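# Two arms, one table and a very long wait for the washing-up

Every few years someone promises that the chores are about to be done for us, and every few years I go and have a look.

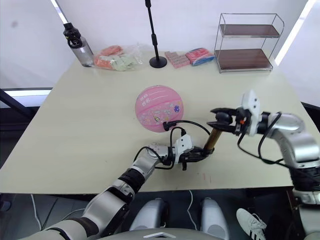 I came to this with a grudge, I should say. In February I spent two days at a trade hall in Oltholm where four separate firms told me their machines would be loading dishwashers in ordinary homes within eighteen months. One of them had a film to prove it, with music. When I asked how many goes it had taken to get the film, the man on the stand offered me a tote bag.

So when Drallow, which builds two-armed robots and would like to sell them to care homes and small workshops, invited me to spend a day with its handling team, I asked for three things. No film, no music, and somebody to write down the failures. They agreed to all three, which raised them in my opinion before I had taken my coat off.

The task of the day was a handover. One arm takes a short rod, the other arm takes it off the first, and the rod changes hands without hitting the table. You do this with a wooden spoon when the phone rings. You do it with your keys, a peg, a screwdriver, a sock. It is so far beneath notice that there's hardly a word for it, and a great deal of household work can't be done without it.

For the robot it is hard in a way that takes a while to appreciate. Both grippers must have hold of the thing at once, if only for a moment. If the two arms disagree by a few millimetres about where the rod is, they end up pulling against each other. If one lets go too early, the rod drops. If it lets go too late, the rod gets twisted out of line and everything after that goes wrong. A person feels the tug and gives way without thinking. With two black fingers on each side, giving way has to be worked out in advance.

Drallow's log for the week showed 274 attempts at the handover. The team counts 18 of those as drops. That's a good figure, and I said so, and then I asked about the rest. "Counted as a success" meant the rod had ended up in the second gripper. It didn't mean the rod was at a useful angle, or that anything could then be done with it. When I asked how many finished well enough to go straight on to another step, there was a long look between two engineers and a promise to send the number on. I am still waiting for it.

## The trouble with a tidy table

Demonstrations like to keep the clutter at arm's length. A ball, a water bottle, a few packets and a little wire shelf with nothing on it: as household mess goes, I have seen worse on my own bedside table. My kitchen worktop holds a bread bin, post, half an onion, a charger and something belonging to the cat, and it's arranged differently every hour. It also has people leaning over it.

The makers know this. Malý, the software that plans the arms' movements here, is sold on its ability to cope with objects it hasn't met before, and I don't doubt that it copes with some. The brochure says it has been tried on 674 different items. I have not counted the things in my house, but I'd be surprised if the cutlery drawer and the shed between them didn't get past that.

Shop floors are a fairer test, and the case there is stronger. A bench in a small factory can be kept the same from one shift to the next. Parts come in known sizes. Hutisier, a fittings maker that tried a pair of arms on its packing bench last year, found they could fill trays steadily so long as the parts arrived facing the same way. Somebody had to make sure they did. The firm ended the trial with the same number of staff, one of whom now spent the day turning brass parts round for a robot.

I don't say that to sneer. Packing is dull, and the manager I spoke to thought a later version might earn its keep. But she put the trial down as a cost and not a saving, and she was the only person in this whole business who showed me an invoice.

## What would change my mind

A basket of washing would do it. Mixed, fresh out of the machine, with one sleeve inside out and a sock hiding in a pillowcase. I would want it pegged out or folded by arms that hadn't seen that basket before, with no engineer within reach of a keyboard, and I would want the first attempt to be the one that counts.

Drallow says it'll be ready to try in two years. I've put it in the diary - in pencil, next to the dishwashers - and in the meantime there are shirts to iron.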